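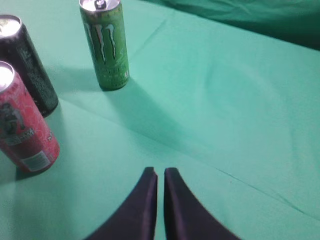
Clivisier Pictures to release Mabula, a heist film in which the thieves are given no childhoods whatsoever

Comedy thriller from writer-director Subira Shemweta opens in British and Irish cinemas this September

Clivisier Pictures has picked up the British and Irish rights to Mabula, the second feature from Subira Shemweta, and will open it on 49 screens in September. The film runs for 88 minutes, including the credits, and the company has been asked several times whether there is a longer version. There is no longer version.

Mabula follows a gang of 5 burglars hired to steal a ledger from the top floor of a failing seaside hotel, the Plundell, during its annual ballroom dancing weekend. They have one night, a borrowed van and a floor plan that turns out to be of the hotel next door. None of them is avenging a parent. None of them is doing one last job, although one has been telling his wife so for years.

"I kept getting notes asking what had happened to the safecracker when she was nine," said Shemweta. "I wrote back that she had been nine. She had a bicycle. She opens safes because she's good at it and it pays better than the bakery."
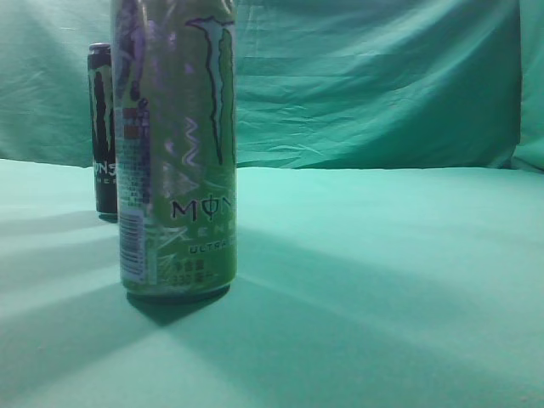 The role of the hotel's night manager, a man who has waited his whole career for something to go wrong and is rather put out when it does, is played by Ivar Söderlund. He comes to the film from a long run of stage work and two television detectives, both of them divorced. His character in Mabula is called Bullen. Viewers will learn that he owns a torch and dislikes the lift.

"It was very restful," said Söderlund. "On the last series I had a dead brother, a drink problem and a boat. On this one Subira gave me a set of keys and told me which doors they opened."

The film was shot over one damp winter in a closed hotel with 200 bedrooms, four of which could be heated. The ballroom sequence, which takes up most of the final half hour, was staged with local dancing clubs, whose members proved far better at hitting their marks than the principal cast and were not shy about mentioning it. There is a chase, conducted largely on foot and at one point in a foxtrot. One car is damaged, slowly.

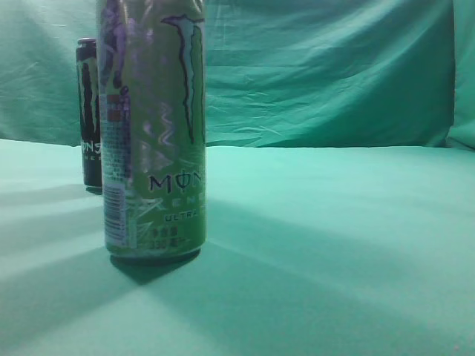 Mabula had its first public showing at an open-air screening before a crowd of 2,663, a number the company can give exactly as everyone had to be handed a blanket. It rained during the second act. Clivisier Pictures is pleased to report that most of the blankets came back.

A sequel has not been announced. Neither has a prequel, a television spin-off following the young Bullen, or a shared universe of seaside hotels. Shemweta is writing a film about a tug-of-war team and would like it known that they all get on with their fathers.

Mabula is awaiting its certificate. It contains some swearing, mild peril and a good deal of sequinned fabric.

Notes to editors

Press screenings start at 10.30 am and finish comfortably before lunch. Interviews with Subira Shemweta and Ivar Söderlund may be requested through the Clivisier Pictures press office. Mr Söderlund is happy to discuss the lift.

Stills and the trailer are available on request. The trailer does not give away the ending, but it does give away the van.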